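Demonstration gathering (robot learning)

Demonstration gathering is the work of collecting examples of a task being done well, so that a learning system can later study them and work out how to do the task itself. In robotics the examples are usually called demonstrations, or simply demos, and one run through the task from start to finish is called an episode. The people who carry out the episodes go by many names - demonstrator, operator, collector, teacher - and the choice of word tends to depend on which laboratory a person happened to train in.

The practice sits at the meeting point of two older habits. One is the shop-floor habit of teaching a machine by leading it through its motions, which goes back a long way in painting and welding. The other is the habit, common in all kinds of machine learning, of feeding a system a large pile of examples and letting it find the pattern for itself. Demonstration gathering borrows the patience of the first and the appetite of the second, and anyone who has spent an afternoon at it will tell you that it asks for a good deal of both.

Contents
1 Background
2 Ways of gathering
3 Planning a task
4 The episode
5 Hand-held grippers
6 Checking and sorting
7 The Pistville collection
8 Difficulties
9 See also

Background

A robot arm that repeats the same motion all day needs no examples. It can be given a list of positions and will visit them faithfully until somebody switches it off. Trouble starts when the world refuses to hold still: a bottle stands a little farther to the left than it did before, or a jar has been swapped for a wider one, and the fixed list of positions is suddenly of very little use.

Learning from demonstrations is one answer to this. The system is shown the task many times over, with the objects in many different places, and it learns to connect what its sensors report with what the hand did next. The simplest form of this is known as behavior cloning, and in plain terms it amounts to careful copying. More elaborate forms try to guess what the demonstrator was aiming for, or let the machine practice on its own after the copying is done. All of them need examples to begin with, and so all of them need someone to sit down (or, more often, stand up) and make the examples.

Ways of gathering

In kinesthetic teaching, the demonstrator takes hold of the robot's own arm and moves it by hand. It is easy to explain to a newcomer and gives exact joint positions, but a heavy arm is tiring to push about, and the demonstrator's body often gets in front of whatever the cameras are meant to see.

In teleoperation, the demonstrator works the robot from a distance, using a joystick, a headset, or a smaller copy of the arm that the big one follows. The robot is really doing the task, so nothing has to be translated afterward. The price is speed. Even skilled operators are slower through a remote arm than with their own hands, and delicate jobs can be downright frustrating.

In hand-held gathering, the robot arm is left out altogether. The demonstrator carries a gripper shaped like the one the robot will use and does the task with it directly, while the gripper's path through space and the opening and closing of its jaws are recorded. This is described more fully below.

Lastly, some groups learn from video of bare hands. Such video is plentiful, but a human hand has more fingers and far more cleverness than most grippers, and a fair amount of guesswork is needed to carry a motion across from one to the other.

Planning a task

A task is normally written down before anyone performs it. The sheet, often called a task card, names the objects, says where they may start, and states what counts as finished. Good cards are short. A card that says "put the bottle on the shelf, upright, and let go" will give better results than a full page of advice, because demonstrators remember the first and quietly forget the second.

The card also says how much should change between episodes. If the bottle always begins in the same spot, the system may learn the spot and pay no attention to the bottle. Most cards therefore ask for the starting positions to be shuffled every time, and many ask for the objects themselves to be exchanged after a while. Household things are popular: jars, cups, small bottles, sponges, folded cloths. They are cheap and easy to replace, and they come in the sort of variety that a learning system badly needs to see.

Tasks are often divided by the number of hands involved. One-handed tasks include picking, placing, pushing, and pouring. Two-handed tasks include unscrewing a lid, folding cloth, and passing an object from one side to the other, and these are generally harder to demonstrate, as the timing between the hands has to come out right as well as the motion of each.

The episode

An episode begins with the objects in their starting places and the grippers held in some agreed resting position. The demonstrator gives a signal, often a button press or a squeeze of both grippers, and the recording starts. The task is carried out at a steady pace, the hands return to rest, and the recording stops. Then the table is set again, a little differently, and the whole business is repeated.

Steadiness matters more than speed. A hand that hovers while its owner thinks will teach the system to hover too, and hesitation is one of the things learning systems copy most readily. For this reason new demonstrators are usually given a practice period, and the episodes from it are kept apart from the rest. Some groups also record a number of corrections on purpose, in which the gripper starts from an awkward position and recovers, so that the system has something to go on when its own attempts drift away from the plan.

Hand-held grippers

A hand-held gripper for this kind of work is a set of robot jaws with a handle and trigger in place of the arm. The demonstrator squeezes, the jaws close, and the amount of closing is recorded along with the position of the whole device. Position may be found with a camera carried on the gripper, with outside cameras watching for markers, or with a tracking unit fastened to a mounting plate on top. Wired grippers send their readings down a cable and never run out of battery partway through a morning, though the cable has to be kept clear of the objects. Wireless ones move more freely and must be charged.
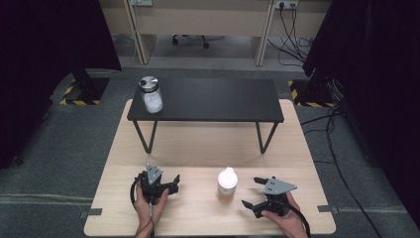

A two-handed setup with cabled hand-held grippers. A small white-capped bottle stands between the jaws, with a lidded jar on the low black table behind.

The great attraction of the method is that it feels close to ordinary handwork. A demonstrator can feel the weight of a bottle and the small give of a cap, and adjust without having to think about it. The equipment is also light enough to be carried to a kitchen or a workshop, where the surroundings are more like the ones the finished robot will meet.

The chief weakness is that a person can reach in ways a robot arm cannot. A wrist may twist past the arm's limits, or a demonstrator may lean in from an angle the arm would never manage, and such episodes have to be found and set aside. Many task rooms mark out the working area for this reason, and demonstrators learn to stay inside it.

Checking and sorting

Gathered episodes are seldom used just as they come. A reviewer plays them back and marks each one as a success, a failure, or something in between. Dropped objects, lost tracking, and late starts are the usual complaints. Failures aren't always thrown away, and some training methods make good use of them, provided they are clearly labeled. Long episodes may also be cut into named steps such as reach, grasp, lift, and place, which is slow work but helpful to anyone who wants to reuse the material for a different task.

The Pistville collection

A modest but fondly remembered example is the tabletop collection made at the Bornberg workshop in Pistville under Svatopluk Doležal. It was planned as a set of 1000 episodes, spread over 3 tasks with small containers, and gathering began in November with grippers built on the workshop's own benches. Doležal's notes from the period are unusually frank about the daily side of the work. He records that nearly a third of the first week went to moving cables out of the way, and he devotes a long and rather affectionate passage to the question of how high a demonstrator's chair should be. (He settled on standing.)

The notes also describe a change of method partway through. The early episodes had been performed by a single demonstrator, and the system trained on them did well only when objects were placed the way that one person liked to place them. Later sessions were shared among several people, left-handers among them, and the starting positions were drawn from a deck of printed cards. The Lukáč sorting tool, first written to tidy up this collection, was afterward taken up by the Cindmont group for its own kitchen tasks.

Difficulties

Demonstrators get tired, and their motions change as they do, growing shorter and rougher toward the end of a session. Regular breaks help, as does switching between tasks. Different people also solve the same task differently, one grasping a bottle by the cap and another by the body, and a system shown both may settle on an unhappy average of the two. Opinions vary on whether to fix the style on the task card or to gather enough of each style that the system can tell them apart.

There is also the plain question of how many examples are enough. The answer depends on the task, the variety of objects, and the learning method, and experienced groups tend to train early on a small part of the collection, look at where the robot goes wrong, and gather more of exactly that.

See also

Behavior cloning
Bimanual manipulation
Kinesthetic teaching
Teleoperation
Training data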